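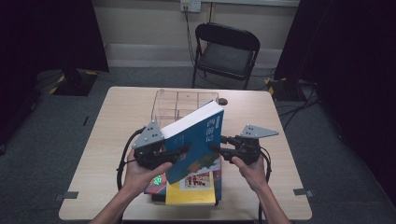 Fig. 4 – Journey to the West (西游记), blue cover, held over the table.

Home | Guides | Reading room | Contact
February, by Nadhirah Sinaga

4. Getting thick books ready for the Tirnoler shelf

Right, the fat ones! I've left them until now as they take the most patience, and my own copy of Journey to the West is the one I always practise on (I've read it twice and still lose track of the demons).

1. Clear a light, smooth table and wipe it down. Let it dry completely – a damp patch will mark a cloth cover in no time.

2. Pick the book up from both sides, keeping it closed. Don't hook a finger over the top of the spine and pull, however tempting it is.

3. Tilt it so the page edges face up, and brush the dust away from the spine with a soft, dry brush.

4. Check the corners and the title side of the cover for scuffs. Write down anything you find on the record card.

5. Stand it upright on the bottom shelf, with the spine facing out, and slide the bookend up until it just touches.

Note: the bottom shelf is 23 cm deep, so most novels sit well back from the front. Very tall art books go flat on the shelf above, two to a pile at most.

Caution: never squeeze in one more. If you have to push, the shelf is full. I ignored this once with nearly 73 paperbacks and spent my evening gluing spines back on.

Next: 5. Fitting the Saragih bookends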